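Camenzind Hall, Shared Building: Walk-Through Checklist with Comments
8/5/18
Posted by the Building Desk

Same form as last time, same pen on the same string. Items are marked OK, FIX or ARGUE.

1. Front door closer. FIX. Closes with enough force to be heard at Coltov's loading dock. Turn the screw a quarter, then wait a day before turning it again.

2. Exit signs, both floors. OK. The one over the back stairs is lit on one side, the side facing the wall. Marked OK in error, now FIX.

3. Extinguishers. OK, tags current. The one in the kitchen is still behind the recycling bin, where it is very safe from fire.

4. Extension cords. ARGUE. Counted 11 in use, of which the policy allows none. Two are plugged into each other.

5. Hand tools, workroom. OK. Handles tight, no splits, nothing mushroomed. Tools with an edge go back in the rack with the edge covered. A sock does not count as a cover.
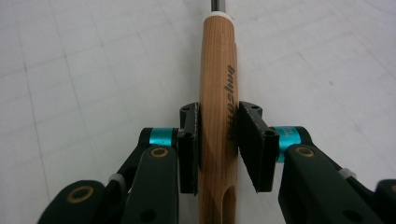 KANDSKA ANNEX, September

Carried over from the annex visit so both buildings sit on one sheet. Numbering continues.

6. Stair treads. FIX. Tread 15 from the bottom moves when stepped on. Regulars step over it, visitors find it. Screw it down from above and stop calling it character.

7. Handrail. OK, if sticky. Wipe.

8. Water heater. Set too high. Turned down, and a note taped over the dial. The previous note, also taped over the dial, asked for it to be turned up.

9. Storage loft. FIX. Posted limit is 300 pounds. The Sevano folding chairs alone are past that, and they are sitting on a piano bench, a box marked MISC and a second box marked MISC 2. Bring the chairs down before the next rental.

10. Kitchen and craft tables. OK. Legs lock, tops steady, no raised edges to catch a sleeve. Pencil is not a hazard and will not be written up again. Put utensils away at the end of the day, including the ones you think of as decorative.

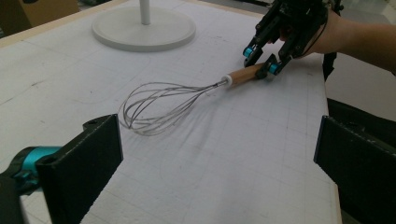
On item 9, a reader of the last sheet writes that the loft limit was set when the joists were new and ought to be lower now, that some 17 chairs have no feet left anyway, and that she would like it noted she said so last year. Noted. She is right about the feet.

11. First aid kit. FIX. Contents: one triangular bandage, an eye patch, tweezers, a coupon. Restock from the list inside the lid. The coupon has expired.

12. Smoke alarms. OK, tested by button and, in the kitchen, by toast.

Anything marked FIX should be done before the next walk-through. Anything marked ARGUE goes on the corkboard, under the other things on the corkboard.

Recent items
Parking lot striping, again
Who has the ladder
Loft limits: a short history
Key return form (new version, same form)

Contact the Building Desk | © Camenzind Hall | Back to top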